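The Ferry Kitchen

The boat left at six. Or was supposed to. I got to the dock at ten of with my shoes untied and the envelope inside my coat and there was no boat, only the smell of one. Diesel and wet rope. A man in a yellow slicker was coiling hose.

Gone? I said.

Fog, he said. Didn't come.

So that was the first thing. I had planned for lateness, mine, and not for the boat's.

The ferry goes from our side to Laduvov, which is an island if you grew up on the mainland and a town if you grew up there. My mother grew up there. She called it town her whole life, even after forty years in an apartment over a tire shop with a view of other tires. When you finish the dishes we'll talk about town, she'd say. Then we wouldn't.

The envelope had a key in it and a letter from the lawyer. The letter said the house. It said contents. It said 732 dollars in back taxes, which I had, just, in an account I'd been calling the dentist account.

I sat in the waiting room. Bench, heater, a machine that sold crackers. A woman came in with a cat in a carrier and sat down across from me and took off her gloves one finger at a time.

You're going over? she said.

If it comes.

It'll come. It came in worse. She looked at my coat, my bad shoes. You're not from over.

My mother was.

Whose?

I told her whose. She put the gloves in her lap and didn't say anything for a bit. The cat made a noise like a hinge.

The blue kitchen, she said.

I don't know, I said. I've never seen it.

Well. It was blue.

That was all I got out of her for an hour. I bought crackers. I offered her some, she took one and gave half to the cat through the bars. Outside it went from gray to a slightly different gray. The man in the slicker came in and stood by the heater with his back to it and steamed.

Nine-fifteen, he said. Maybe.

It was ten when it came. You hear it first, before there's anything to see, then there's a light, then all at once this big white wall right up against the dock and somebody yelling about a line. We went up the ramp. Me, the woman, the cat, two kids with a bike between them, a truck that said Plirnix Refrigeration on the door. The truck took up most of the deck. We all stood around it like it was a campfire.

I should say what I knew about the house. Not much. My mother left it at nineteen with one suitcase. Her sister stayed. They spoke on the phone at Christmas and then they stopped, over something, and the something was never named in front of me. When I was eight I picked up the extension in the hall and heard my aunt say, you could of just asked me for it. And my mother said, I shouldn't have to ask. Then a lot of nothing, both of them breathing. I hung up so slow my wrist hurt.

For years I tried to work out what it was. Money. A man. A coat, I thought, for one whole winter, because my mother had such opinions about other peoples coats.

On the boat I thought about it again. There's nothing else to do in fog.

The woman came and stood next to me at the rail. She'd left the cat inside on a seat.

Your aunt cooked for the whole street, she said. You knew that?

No.

When the boats were in. And when they weren't. Big pots. You went in the back way and you didn't knock. She'd hand you a knife before she said hello.

What did she make?

What there was. Peppers. Eggplant, if the market boat had come. She did them in the pan till the skin went black and then she'd stand there peeling with her bare fingers, talking the whole time. Never felt it. And fruit after, always, on a plate, even if it was one piece and she had to cut it in eight.

I tried to see it. I had her voice, six words of it, off a telephone, and now I had her fingers.

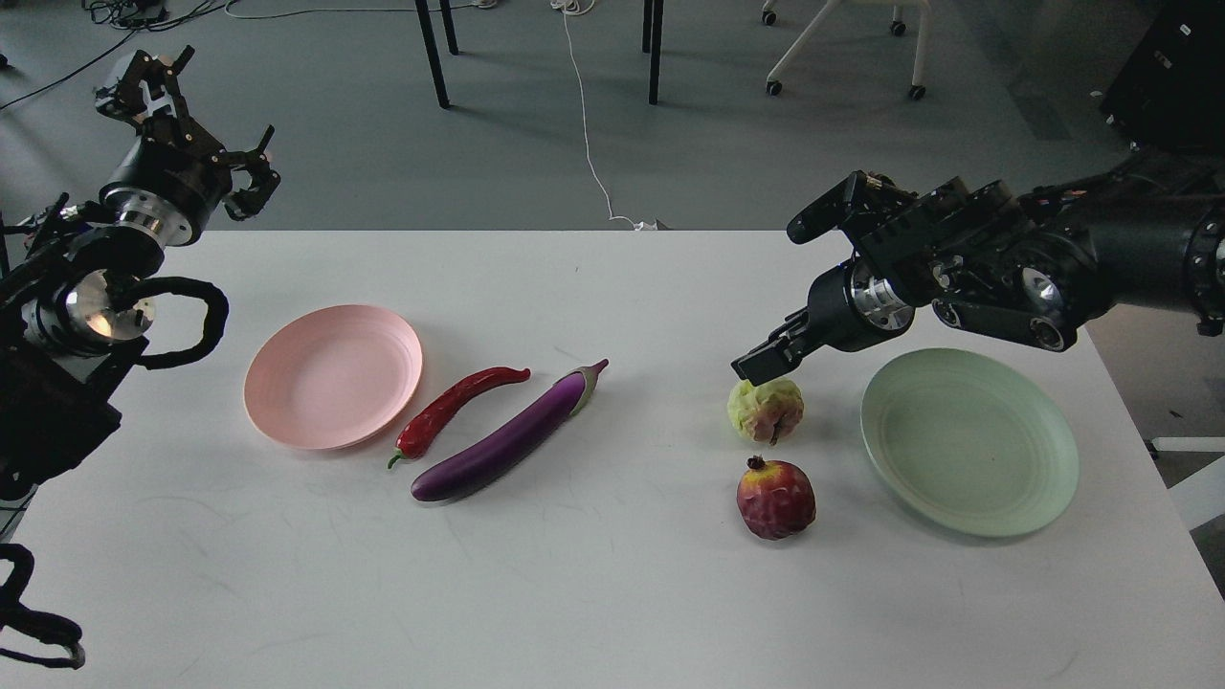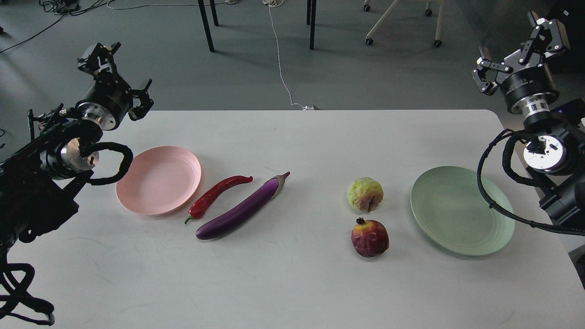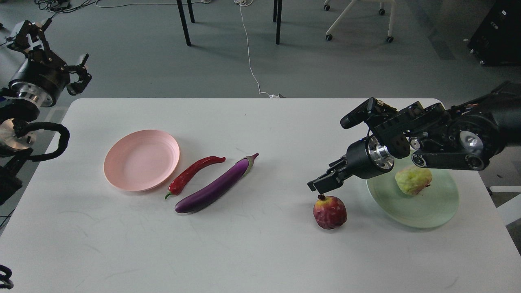 The horn went. Everybody jumped, the kids laughed, the bike fell over. And there was the island, a piece of it anyway, a seawall and some steps and the front half of a building that said THONGDEE HOTEL in letters with the paint going.

Is that open? I asked.

Summers, she said. You'll be cold in the house. Get wood in before dark. And she went in for the cat.

It was uphill. Of course it was uphill. The lawyer's map was a photocopy of a photocopy and the street I wanted ran right into the fold. I went past a shop, shut. A church with a bucket on the step. A dog came along with me a little way and then thought better of it.

I found the house by the number and then didn't go in. Walked past. Went up to the corner, stood there looking at a wall like I had business with the wall. Came back. Front door, the key wouldn't turn. I tried it the other way up. I tried talking to it.

Then I remembered, you went in the back way.

There was an alley about as wide as my shoulders. The back door wasn't even locked. It stuck, and I put my hip to it, and I was standing in the kitchen.

It was white.

I don't know why that got me so bad. I'd only had the blue for three hours. But I stood there with my coat on and the door open behind me and I was furious, at the woman, at the cat even. White walls, white cupboards. Somebody had done it properly, too, two coats, no drips.

I sat down on the floor. It was the nearest thing.

And from the floor you could see under the counter, where whoever it was hadn't bothered to bend down. A strip of it. Maybe the width of my hand, running all the way along to the stove. Blue. A really ugly blue, a swimming pool blue. I laughed out loud and it sounded terrible in there.

I got up after a while and started opening things. Flour, gone hard. A drawer of string. A drawer of lids with no jars. In the pantry, behind the door, on a nail all to itself, a frying pan. Iron, the size of a steering wheel. It had BANIX stamped on the handle and under that somebody had scratched letters with a nail or the tip of a knife. Two sets. My aunt's initials. And next to them, smaller, crooked, a kid's hand — my mother's.

I took it down. It took both arms. The bottom was so smooth it looked wet.

You could of just asked me for it.

Forty years. I thought, it can't be the pan. It can't be a pan. I turned it over and there was a piece of tape across the back, gone brown, the kind you put on a dish when you take it to somebodys house so you get the dish back. My mother's whole name on it in blue pen. Not the crooked writing. Grown-up writing, square, careful. A hand I'd never seen before.

So she'd labeled it. My aunt had. She put my mother's name on it and hung it on its own nail and waited to be asked.

I carried it to the stove. I didn't have anything to put in it, I had four crackers and a lawyer's letter. It was getting on for three and I had no wood in. The last boat back was at five, if it ran, and I hadn't even looked upstairs.

Somebody was coming up the alley. I could hear the shoes, and then I could hear the cat.

She didn't knock. She came in with the carrier in one hand and a paper bag in the other, and looked at the walls and made a face.

When did they do that? she said.

I don't know. I just got here.

Awful. She put the bag on the counter. It had onions in it, and a loaf, and something wrapped in newspaper. She saw the pan and stopped with her hand still in the bag. Then she took out an onion and held it out to me.

Well don't just stand there, she said. Find a knife.

I went back to the drawers. String, lids. String. Behind me she let the cat out and it walked straight across the floor to the stove, and lay down in front of it, cold as it was.

Third one down, she said. It sticks.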